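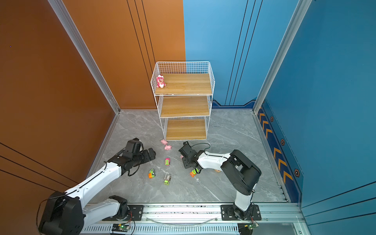

Can a machine put the toys away at the end of the day yet?

In a small and orderly space, with toys it has handled before and a shelf that does not move, it can do a good part of the job. It cannot be handed an ordinary playroom and left to get on with it.

Workshop notebook, tidying task
Entry of 9/3/21

Purpose of entry. To record the present standing of the shelf-tidying task, to set out the rules under which attempts are to be judged, and to list matters outstanding for colleagues who will take over the booth in the next block. Earlier notes on the task are in the January book and are not repeated except where a rule has changed.

Task as defined. Small vehicles go on the middle shelf, side by side, wheels down. Pigs go on the bottom shelf with space between them. The bear belongs on the top shelf and is not to be disturbed. The attempt ends when the floor is clear or when the operator calls a halt. The order in which items are picked up is left open.

The Olach outline, from which the task was adapted, asked only that toys be "off the floor". It was agreed that this wording was too generous. Under it, a truck dropped on its roof on any shelf would have counted as tidied, and a parent would not accept that. The present wording asks for the right shelf and the right way up. The change has lowered our scores and made them more useful.

Grasping. Vehicles are the more dependable class. Their sides are firm and the jaws close on them squarely when the approach is from above. The pigs are less satisfactory. They are small and rounded, and a grip taken slightly off centre tends to turn the pig in the jaws, so that it arrives at the shelf facing downward. The operator's note from the last block suggests a slower close for pigs. This has been adopted as standard and should be entered on the settings sheet, where it is still missing.

Reach. The bottom shelf requires the forearm to come in low and nearly level. The middle shelf requires the wrist to enter beneath the board above without touching it. Contact with the upper board is to be recorded as a fault even where the toy is placed correctly, as in a household the shelf would be carrying other things.
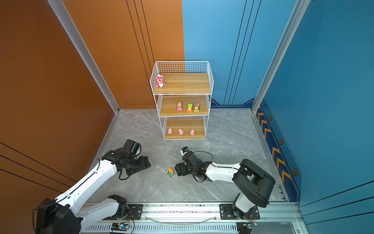
Items on their side. A vehicle lying on its side is the most common reason for a long attempt. Three methods have been considered. The first is to lift the item as it lies and turn it in the air by rotating the wrist. The second is to nudge it upright against the floor before lifting. The third is to pass it from one arm to the other. The first is preferred at present. The second is quicker when it works but is apt to push the item toward the shelf base, where neither arm can approach it comfortably. The third has been attempted too seldom for an opinion to be given, and colleagues are asked to try it under the same rules as the others.

A child of four would settle the matter with one hand and no thought. It is proper to keep this comparison in view when reporting to Bailly, whose last letter spoke of the household market as though it were already open. The reply should state plainly that we are studying one chore, in one booth, with a known set of objects.

Time. The agreed limit remains 10 minutes for an attempt. Pauses by the operator are to be counted within the limit. There was a request to exclude them; it was declined, on the ground that a person waiting for a floor to be cleared does not exclude them either.

Record-keeping. The block is planned at 1000 attempts, of which 700 are to be used for working up the method and the remainder kept apart for checking. Attempts are to be assigned to one group or the other before they are run. Some sheets from the previous block carry no group letter. Those sheets are to be set aside and not guessed at. 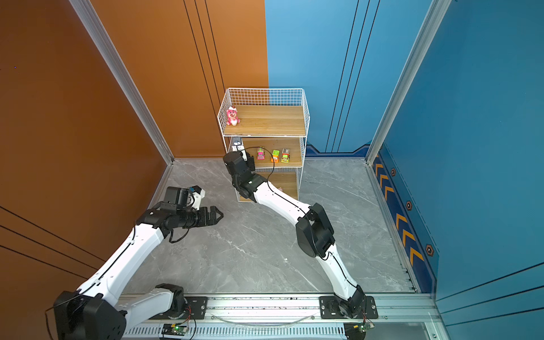 Crowding on the middle shelf. The last vehicle to be placed is held to a stricter standard than the first, as there is less room for the jaws to open beside its neighbours. The fingers must part to release the toy, and this movement may shift whatever stands next to it. The rule is now as follows: if a neighbour is moved but remains upright and on its shelf, the placement stands and a remark is made. If a neighbour is tipped or falls, both items are counted as not tidied.

It has been asked whether leaving wider gaps from the outset would remove the difficulty. It would, for this shelf and this number of toys. The Folley trials with kitchen tins took that course and had to be rewritten when a narrower cupboard was supplied. The preference here is to keep the gaps modest and improve the release.

Supplies. Asteck has been asked to quote for replacement finger pads. No reply to date.

Outstanding:
1. Enter the slower close for pigs on the settings sheet.
2. Trial the two-arm pass for vehicles on their side.
3. Sort the unlettered sheets into a separate folder and mark the folder.
4. Draft the reply to Bailly and circulate it before it is sent.
5. Agree on wording for a toy that is on the right shelf but overhangs the front. At present operators are scoring this differently.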